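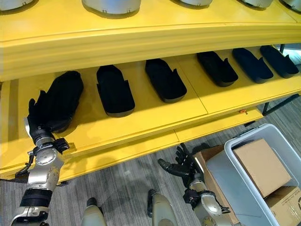 4.2 Where things are put, and what people say about it

Figure 3. Two-tier yellow shelving, with dome-shaped covers on the upper shelf and black foot-shaped objects on the lower.

Our second set of interviews dealt with shelves. We had not planned to spend a whole section on them, but the people of Amville had views, and the recorder was on.

We asked 127 residents to say how they decide what goes on a high shelf and what goes on a low one. The question was meant to take a minute. The median answer took 4, and one retired surveyor asked for a second visit so that he could finish. Answers were sorted by hand into rules of weight ("heavy things low"), rules of use ("what I want daily goes at hand height") and rules of shame, a heading proposed by Brunet after the first dozen transcripts and never bettered. Rules of shame cover anything put where guests will not look, such as fondue sets, exercise manuals and wedding presents from the wrong side of the family.

Earlier work by Derkach and Başaran on the villages near Caron found that rules of weight came first in nearly every home. Ours did not. Weight was named often and obeyed seldom. One man explained at length that a cast-iron pot must never be stored above the waist, while reaching up to fetch us his. We coded what he said and, in a separate column, what he did. The two columns agree less than we had hoped, and readers who like tidy tables may wish to skip to Section 5.

Matching sets were a special case. Things that look alike were nearly always kept together on one level, even when this wasted space or meant fetching a stool. Asked why, most people repeated the question back to us in a kinder voice. Only Marty's group in Kultis has reported the same habit, and they put it down to narrow cupboards. The cupboards of Amville are wide.

Colour had less pull than shape. People would put a blue jug beside a white one without a thought, but a square tin among round ones was moved to another shelf, or in one household to another room. MacRitchie has suggested that this is a matter of stacking. We take up her point in 4.3, where the square tin appears again.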